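Thread: Hand or gripper? Trying to get a budget past the boss before June

tilly_packs
Right, hoping for some sense from people who've already spent the money. We're a small packing outfit and I've been handed the job of working out what to buy for the handling bench. There's one arm already (second-hand, paid for, works fine) and the question is what goes on the end of it, and what we put aside to keep it going.

I've got two quotes in front of me. Skorska want us to have a five-fingered hand with a soft sleeve over the back of it. Imura say we're mad and should have a plain two-finger gripper with swappable pads. There's a gulf between the two prices, and the boss has only read the bottom line of each.

I like the hand. I'll say that up front so you know which way I'm leaning. But I'd rather be talked out of it now than in a year.

greasegun
Plain gripper. Every time. What are you picking up?

tilly_packs
Mostly pouches and soft bags, some tubs. 37 different lines at the moment, and sales add another whenever they get bored. That's the bit that bothers me about the gripper, because the pads we'd need for the bags aren't the pads we'd need for the tubs, and somebody has to swap them.

greasegun
Then you buy a quick-change plate and somebody swaps them. It takes less time than filling a kettle. You've no idea how many small parts there are in one of those hands until you've had to order them.

Oldmill_Ron
I'm going to disagree with greasegun, which will make a change for nobody who reads this board. We went for a hand two years ago and I'd do it again, but I would do the budget very differently. Things I'd put on the sheet, in no special order:

1. Fingertips. They're dark rubbery pads and they are a consumable, whatever the salesman says. Price a full set and a spare set, and ask whether you can buy the thumb one by itself. We couldn't, at first, and it was always the thumb we wanted. Have a good look at how close the tips come to the surface on any bench you're planning, and picture that all day, every day.

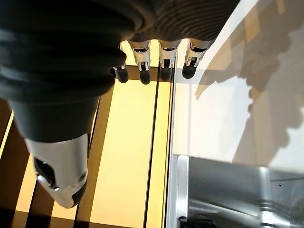

2. The sleeve. The soft covering over the back of the hand is lovely for keeping muck out of the works, and it's also the thing that gets snagged. Ask what it costs, how long it takes to arrive, and whether your own people are allowed to change it. Ours had to go back to the supplier for the first one and I was livid.

3. The bench under it. We spent 700 on the worktop and guarding and it should have been more. Think about what the light does as well. A bright glossy surface with shadows on it looks smart, but if you're going to use a camera for finding the parts you'll want to try it on the real surface before you sign anything.

4. Training. Two people, minimum. If only one person knows it, you haven't got a machine, you've got a hostage situation every August.

5. A pot of money with no name on it.

tilly_packs
Oh this is brilliant, thank you Ron. I hadn't got the sleeve down as a separate line at all — Skorska's quote just says "hand, complete". Off to ask them what complete means.

What sort of size was the pot with no name?

Oldmill_Ron
1000 the first year. We used nearly all of it and I couldn't tell you what on without digging out the folder. Brackets, mostly. There are always brackets.

greasegun
See, this is my whole point. That's before anyone has packed a bag. With the Imura type of thing you'd be spending that on nothing, you'd just have it.

pinkhardhat
Bit of a middle view from me. We hired a hand from Semple for a short stint before buying anything and I'd push hard for that if they'll do it near you. It settled the argument in our place within the first fortnight, and the answer was different for each bench! The bag bench got the hand. The tub bench got the cheapest gripper I could find, and it has been no bother whatsoever.

greasegun
Now that I can live with.

tilly_packs
Does hiring come with somebody to set it up, or do they drop a crate at the door and wave?

pinkhardhat
Set-up was extra, 323 for us, and worth it. Ask for it as a separate figure because it had been tucked inside the delivery charge and I only spotted it when I queried the delivery. Also ask if the hire money comes off the price if you buy. Ours did, partly.

Ondow_user
Coming in sideways, but has anybody costed the software side? We run Ondow for the cell and the licence for extra joints was a nasty surprise. A gripper is open or shut. A hand is a lot more than that, and somebody has to teach it what to do with every finger. I'm not against hands, I just think they get sold on the metal and paid for in hours.

Oldmill_Ron
Fair. I'd put hours on the sheet as number 6. I left them off mine because the boss didn't count my evenings as money.

greasegun
They never do.

tilly_packs
OK, new plan, tell me if it's daft. Hire the hand first, bag bench only. Gripper for the tubs, bought outright, this side of June. Ron's list goes in as it stands with the hours added, and I go back to Skorska for a proper broken-down quote with the tips, sleeve and licence each on their own line.

pinkhardhat
Not daft. Get the lead time on the sleeve in writing though.

greasegun
I'd still do grippers on both and buy the quick-change. But put me down as a grumpy yes.

tilly_packs
Will report back once I've had the meeting. It's at 9.30 and he'll not have had his coffee, so wish me luck.

We use cookies to keep you signed in and to remember which threads you've read. By carrying on you agree to this.

Contact the moderators | Copyright the board and its posters | Back to top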